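Print | E-mail

Teaching the arms at Retevley

Since May, our group teaches two robot arms to work inside a desktop computer. Ayten Aydoğan guides them by remote control, slowly, and every try is saved. She has now 599 saved tries, and she wants 4000. New operators are welcome, and the first 19 tries are only for practice. Please write to Trinh Chu for a place.

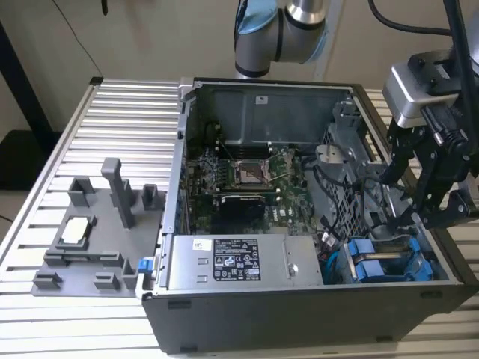
The open tower on the work table, with the CPU socket empty and its bracket lifted.

Print | E-mail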